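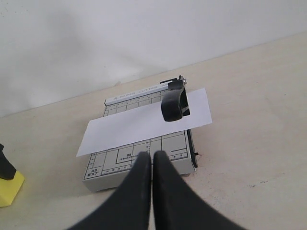 By the Lultside Notes desk | 9/1/25
3 minute read

I've lost count of the number of times I've been told this year that something is "all on the app now". The swimming timetable is on the app. The bin days are on the app. Even the library's list of what's on, which used to be a slightly wonky bit of yellow card by the door, has gone to live in my phone with everything else I can't find.

I'm not against phones (I wrote half of this on one, in a queue). What I'm against is the idea that once a thing has gone online you can stop doing it any other way, and that anyone who grumbles must be ninety and scared of buttons. I'm neither! I just like a piece of paper on the fridge.

Take the Tavwood newsletter. It was two sides of A4, it went through 680 doors, and you read it whether you meant to or not. You picked it up off the mat with a pizza menu and by the time you'd reached the kitchen you knew the footpath behind the allotments was shut and somebody was giving away a piano. I've never once opened an app and found out about a piano.

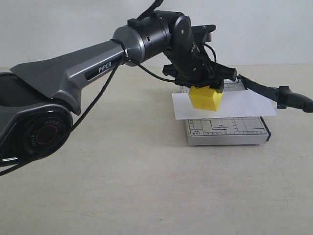
Then in March it went digital. You sign up with an email address, you confirm the email address, you choose your "interests", and after all that you get a message with a link to the thing you wanted. I ticked everything under interests and I still missed the plant sale. My neighbours missed it too, and they've lived here since 2000 and normally turn up to that sale before the tables are out.

I do understand the money side. Printing costs more than it did, and pushing paper through letterboxes in January is a miserable job – I did my own road for one winter and met every dog on it. If the people in charge had said "we can't afford it, sorry", I'd have sulked for a week and got over it. But we were told it was an improvement. It was going to be "more accessible", and I'd like to know to whom, when the woman ahead of me in the chemist was asking if anyone knew when the 101 was coming back to its old stop. That had been in the digital edition for a fortnight.

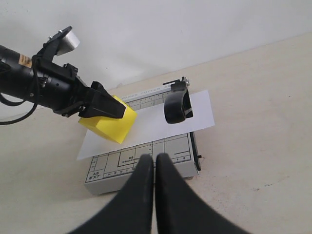
A yellow block on a sheet of white paper.

There's a second thing, and I find it harder to put into words. Paper is finished. You get to the bottom of the page and turn it over and then you've read it, and you can go and put the potatoes on. Nothing slides up from underneath asking if you'd like to see more like this. I read a whole page about drains once, properly, to the end, and I can still tell you where the drains go. I couldn't tell you one thing I scrolled past this morning.

And you can write on it. My old copies have phone numbers down the sides, a shopping list, a ring round the date of the quiz. When I tried to do the same on the screen I ended up sharing a photo of my own thumb with the whole of my road.

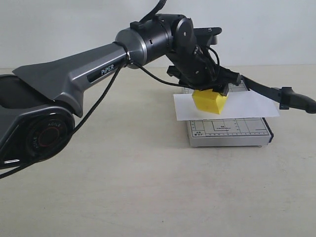 You can't search a piece of A4, a reader told me after I had my last moan on this subject, and you can't make the writing bigger either, so spare a thought for those of us with bad eyes. Fair enough. I'd never want the online version scrapped, and the bigger writing is a very good point that I hadn't given enough thought. Keep it, and make it better. Put the news at the top and lose the sign-up page.

All I'm asking is that we get the sheet of paper as well. Do it every other month if that's what the budget allows. Leave a pile in the chemist and a pile at the bus shelter, and stick one up in the window at Ritedach where people stand about waiting for their keys to be cut. I'll even do my road again, dogs and all.

Comments (3)

mossybank
We've still got the last printed one on our fridge. It says the plant sale is next week. Breaks my heart a bit.

Penwiper
Disagree, sorry. Mine went straight in the recycling every time and I bet most did. The email is fine once you're signed up.

hillsider2
What happened to the piano?

More from Lultside Notes
In praise of the boring walk
Why is every café chair so high now?
Bring back the lost property box
The Nair bridge works, one more time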